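Checking finger pads before a recording run

3 min read

Search this site Search

Pad wear changes the friction a policy learns from, so we log it with every batch of demonstrations. Open the gripper fully over a plain surface, take one wrist-camera still, and save it with the batch number.
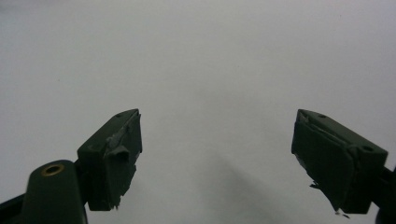
Grade each pad from 0 to 3 and write down the worse score. A smooth face is 0. Ragged edges, a crease or a lifted corner like the one on the right finger make it a 3 -- change both pads before you record. In the Vernach set we regrade every 300 grasps.

We use cookies to improve your visit. Accept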